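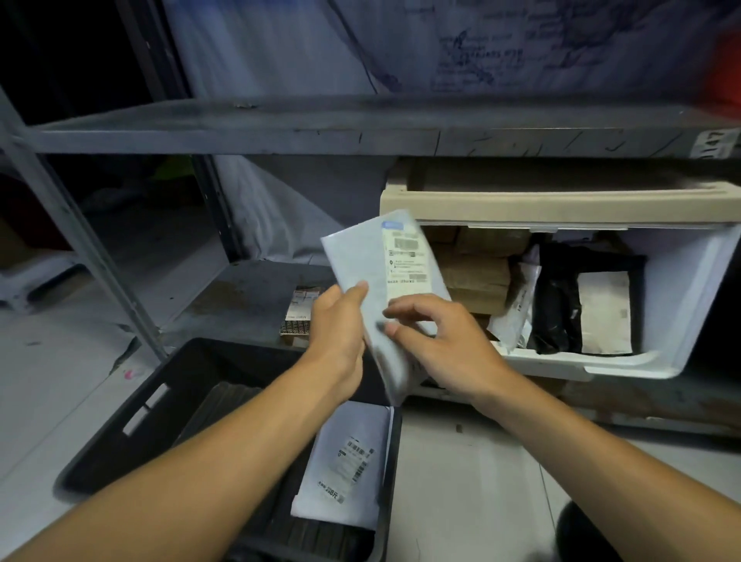
Sobre en mano delante de la estantería, caja negra debajo. Etiqueta hacia la cámara, un poco movida.

Cuaderno de percepción, febrero, poco después de comer

Bueno, sigo con lo de los sobres. Ayer dejé corriendo el etiquetado automático sobre 147 clips del traslado de paquetes y hoy me he puesto a mirar a mano los que el segmentador marca como dudosos. El fotograma de arriba es de los dudosos y me ha tenido entretenido un buen rato, así que lo pego aquí para no tener que volver a buscarlo.

Qué hace el modelo: la máscara del sobre sale bien por el lado liso y se rompe justo en el borde de la etiqueta. Me da dos objetos, «sobre» y «etiqueta», y el seguidor se queda con el segundo porque tiene más textura. En cuanto los dedos tapan un trozo de la etiqueta, cambia de identificador y adiós trayectoria. Con la bolsa negra del cajón blanco le pasa algo parecido, la parte con brillos y arrugas se la come entera y solo guarda el rectángulo claro de la etiqueta. (Hilde, si lees esto: sí, ya sé que lo dijiste en la reunión y que te contesté que era un problema de umbral. No era el umbral.)

La punta inferior del sobre es el otro lío. Está borrosa por el movimiento y queda encima del borde de la caja, y el estimador de contacto me dice «dentro» con una confianza altísima. Claro, proyectado en 2D se toca. Sin profundidad no hay manera de decidirlo con un solo fotograma, y el módulo de Nidora que usamos para fases (coger, llevar, soltar) se fía demasiado de esa señal. Además ya hay otro sobre de tono parecido en la caja, o sea que si el seguidor se despista un momento tiene un candidato perfecto al lado para saltar. ¡Y salta!

Cosas probadas hoy:

Fusionar máscaras cuando una contiene a la otra en más de un 80... no, al final lo he dejado en un parámetro y lo barro luego. Con la fusión puesta el sobre sale entero en este fotograma y en los vecinos. En los cartones marrones del fondo del cajón es un desastre, me junta las cajas apiladas en un bloque único. Habrá que limitarla a lo que esté en contacto con la mano.

Subir la ventana temporal del seguidor a 900 ms. Mejora las oclusiones cortas y empeora los giros de muñeca. La he bajado a 500 y ahí se queda de momento.

Lectura de códigos: en el sobre que está en la mano el código de barras sale gris y borroso, el lector no devuelve nada y me parece correcto que no devuelva nada. En el de la caja se ve bastante mejor, aunque va girado. Idea para mañana, lanzar el lector solo cuando la velocidad de la mano baje de un mínimo, y guardar el mejor recorte de toda la secuencia. Ahora lo lanzamos en todos y tarda una barbaridad, unos 325 ms por fotograma en mi máquina.

Una tontería que me hizo gracia: el detector de texto se vuelve loco con los trazos de bolígrafo del canto de la balda. Los toma por una línea de caracteres y me los mete en la salida como si fueran otra etiqueta. El adhesivo blanco con números que hay a la derecha del canto también lo coge, y ese sí que parece un número, 1147 o algo así. No lo filtro todavía, podría servirnos para saber en qué estantería estamos, que es lo que pedían los de Stunham para el planificador.

Pendiente:
- Rehacer la regla de fusión con la condición de contacto.
- Preguntar a Hilde Van Loon si en su rama de Drastley sigue vivo el estimador de profundidad o lo quitó.
- Añadir clase «caja abierta» separada de «estante», que ahora el borde grueso de la caja negra me lo etiqueta a ratos como balda.
- Revisar los clips en los que hay dos sobres claros a la vez y sacar de ahí un conjunto de prueba decente.

Dejo lanzado el barrido con la configuración nueva en la carpeta dehghan_02. El registro va aparte, en la subcarpeta de siempre; si alguien necesita la GPU que lo pare sin miedo, guarda estado en cada clip.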